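Red side for forehand or backhand? (and does it matter at my level)

HaziqN
Joined the Tuesday club in Postcombe after a long gap from playing. By long gap I mean I last held a bat at school. I've bought a ready-made Zurano with a red side and a black side, and within 12 minutes two people had told me I was holding it the wrong way round. One said red is always forehand. The other said black is always forehand. They have played each other for years and apparently never brought it up. Who's right?

kettunen_leena
Neither. The rules want one side black and the other a bright colour, and they don't care which one you hit with. Traditionally people put the grippier rubber on the forehand. On a ready-made bat both sides are usually the same sheet in different colours, so please yourself.

Wulan L
Red forehand. I've played red forehand for 3 seasons and see no need to examine it.

kettunen_leena
Wulan, you lost to me last season with red forehand.

Wulan L
I lost to your serve, which is a separate complaint and has its own thread.

jucelia_g
I'm going to disagree with Leena a bit. I've had cheap bats where the black was noticeably tackier than the red, whatever the packet said. Breathe on each side, give it a wipe, then drag a ball across and see which grabs more. Put that one on your forehand. If you can't feel a difference, you're where most of us are and can stop reading.

HaziqN
Dragged the ball across both. Felt nothing. Dragged it again with my eyes shut, felt nothing and my wife came in.

YogaS
Bigger question is why you're all letting him keep the Zurano. Get an Overgaard blade and two sheets of Kometti and glue them yourself. 100 times better.

jucelia_g
He's been twice, Yoga.

YogaS
Twice is when the bad habits set in.

Wulan L
Do not glue anything, Haziq. My first attempt had a bubble in it the size of a 10p and every ball that hit it went to the car park.

kettunen_leena
A decent premade is fine for a year. Clean it with a damp sponge after you play, let it dry, keep it in a case and out of the car in summer. Edge tape if you're the sort who hits the table. You are, everyone is.

YogaS
Fine. But for the record black is the faster rubber.

kettunen_leena
It's a dye.

YogaS
200 posts on the old board said otherwise.

kettunen_leena
Most of those were yours.

HaziqN
Right, I've settled on red for forehand, mainly because Wulan sits nearest the kettle.
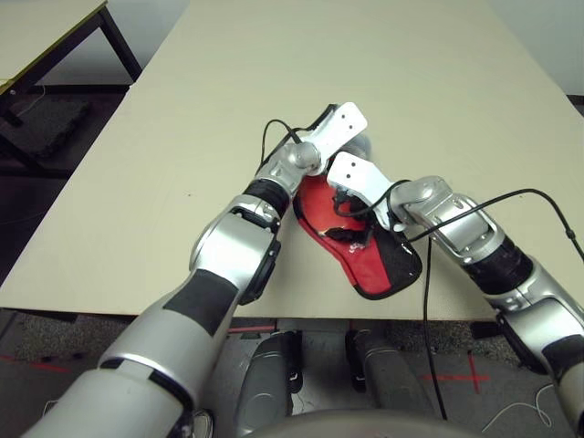
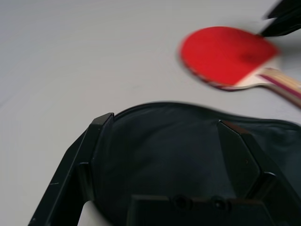
Red side up in both.

jucelia_g
Red it is then. Now, which finger goes up the back? I'll get my coat.

YogaS
Depends on the blade. Has he looked at the Overgaard?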